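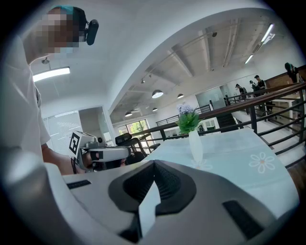
Daisies on pale blue, with a slender white vase on top.

Home > Living > At the Table

Print this article | E-mail to a friend

Search the magazine Go

THE CLOTH COMES FIRST

I came home from the Floltside market one Monday in April with a tablecloth I didn't need, and I've been rearranging the dining room ever since. It's pale blue, printed with white daisies, and it has completely won me over!

For years I was a bare-table person. Cloths were for Christmas and for hiding the scratch my brother left with a fondue fork. Then I spread this one out before breakfast (toast still in one hand) and the whole room looked as if someone had opened a window. Pale blue does wonderful things with daylight. It goes brighter towards the window and softer in the corners, and even my chipped grey mugs look like a decision.

A print this cheerful wants quiet company. I tried a striped jug first, then a red enamel pot I love dearly, and both of them picked a fight with the flowers. A slim white vase is what settled it. The colour picks up the petals, and a narrow shape leaves plenty of pattern showing. If you're choosing one, look for a frosted-looking finish and a gentle taper. Skevik, the little homewares shop beside the ferry ramp, keeps a whole shelf of them, and Pevum across the road has taller ones for anyone with high ceilings.

Before you set anything down, shift the cloth about. Printed flowers have a way of landing under the bread basket, and it's a shame to lose a good one. I slide mine until there's a clear daisy off to one side of the vase, then smooth outwards from the middle with both hands. Iron it slightly damp, from the back.

As for what goes in the vase, one stem of anything will do. Wattle is marvellous. So is parsley that's gone to seed, and I've had a bit of fennel from the back fence going for a week now. My next project is napkins: Kairys sells linen remnants by the bundle, and I've already got my eye on a butter yellow.

Home | Living | Garden | Food | Subscribe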